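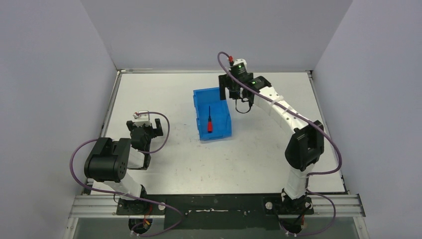

I bought the Varnen screwdriver set in February, mainly to put up a Litance bookcase that had been sitting in its box since Christmas. It cost me £15 and I wasn't expecting much!

Well, I'm rather fond of it now. The handles are comfy (I have small hands and most are too fat for me) and the tips haven't chewed up a single screw. I got through 50 of them on the bookcase alone, then did all the kitchen hinges while I was in the mood.

Moans? The smallest flat one is a bit short for plug sockets, and the case is rubbish - the lid popped off in the first week. My old Idlow set cost £20 and rusted, so I'd still pick these. Four stars from me.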